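# Banana bread sinks in the middle every single time, what am I doing wrong?

Posted by **walside_baker**, 19 October 2023

Okay, I need help before I throw my loaf pan out the window. I've made the same banana bread 2 times this month and both times it came up beautifully in the oven, nice dome, nice crack on top, and then it caved in like an old sofa about ten minutes after I took it out. The edges are fine. The bottom is fine. The middle is a gummy trench.

I use very ripe bananas (the black ones from the freezer, thawed in a bowl), oil instead of butter, brown sugar, two eggs, all-purpose flour, and baking soda plus a bit of baking powder. I stir in walnuts at the end. The recipe says 350°F for 60 minutes, and that's exactly what I do. I don't open the door to peek, I promise. Well, once, near the end, with the second loaf.

Things that might matter:

- I live up at Walside and the sign at the top of our road says elevation 536 feet, so I don't think I can blame the altitude.
- The pan is a dark Planetti one, the long narrow kind. It was a gift and I love it.
- I pour all the banana juice in with the bananas because it seems like a waste not to.
- The baking soda has been in the cupboard since we moved in. I'd rather not say when that was.

I want to bring a loaf to a potluck in November and I would like it to look like a loaf. Any ideas? I've read so many blog posts by now that I can't tell which advice is good and which one just copied the other.

---

**lill_kitchen**

Oh, I had this for a whole winter! I'm going to guess it's two problems having a party together, so try them one at a time or you won't know which one fixed it.

## First, the juice

Frozen bananas let go of a LOT of liquid. When you mash fresh ripe ones you get a thick pudding, and when you thaw frozen ones you get soup with lumps in it. If you dump all of that in, your batter is wetter than whoever wrote the recipe had in mind, and the middle just can't set before you pull it out.

What I do is thaw them in a strainer over a little saucepan, then simmer the juice down until it looks like thin syrup and let it cool. Then it goes in with the mash. You keep all the flavor (more of it, I'd say, it gets kind of caramel-ish) and lose the water. It takes me a few minutes while I'm greasing the pan and hunting for the other measuring spoon.

If you can't be bothered with simmering, drain it and drink it. My kids fight over it. I am not joking.

Also measure the mash! "Three bananas" means nothing. The ones I get from the Tomau market are enormous, and three of them would be enough for a loaf and a half. I go by the cup now, one and a third cups for a regular pan, and anything left over goes in pancakes.

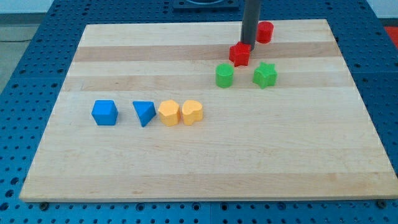
## Second, the soda

Please buy a new box. It's the cheapest thing in the whole recipe. You can test the old one with a spoonful of vinegar, and if it fizzes like crazy it's okay, but mine fizzed a sad little bit and I kept using it for weeks out of pure stubbornness.

Don't fix it by adding extra, though. I tried that too. Too much soda makes it shoot up fast and then fall down, and the loaf tastes like a swimming pool smells. I'd use one level teaspoon and skip the baking powder completely. Bananas and brown sugar have plenty of acid in them for the soda to work with.

And go easy on the stirring once the flour's in. I stop while there are still a few streaks and let the walnuts finish the job.

Let us know how it goes, I love a rescued loaf!

---

**crumbsandall**

It's underbaked. Leave it in longer.

Poke it in the very middle with a skewer, all the way down. Wet batter means ten more minutes. If the top is getting too brown put foil on it.

---

**oldovenmitt**

Agree with the one above, but I want to add that an oven dial can tell you any old thing. Mine ran cold for years and I thought I was just a bad baker. I finally got one of those cheap thermometers that hang off the rack, and 350 on the dial was more like 320 inside. No wonder everything took forever!

If you have a probe thermometer, even better. I take banana bread out at 200 to 205 degrees in the center. Skewers can fool you if you happen to hit a chunk of banana, or if you miss one.

About the dark pan, I wouldn't throw it out. Dark metal browns the outside quicker, so the loaf looks done while the middle is still thinking about it. I turn mine down to 325 and bake it longer. Lots longer sometimes, I've had one go over 75 minutes. How full are you filling it? Those long narrow pans often hold less than you'd expect. Stop at two thirds and put the rest in a couple of muffin cups. Baker's snack.

I don't agree about skipping the baking powder by the way, I use both and mine come out fine. But my recipe has yogurt in it, so maybe that's a different animal.

Let it sit in the pan for ten minutes, then get it out onto a rack. I wait until it's fully cool before cutting, or I tell people I do.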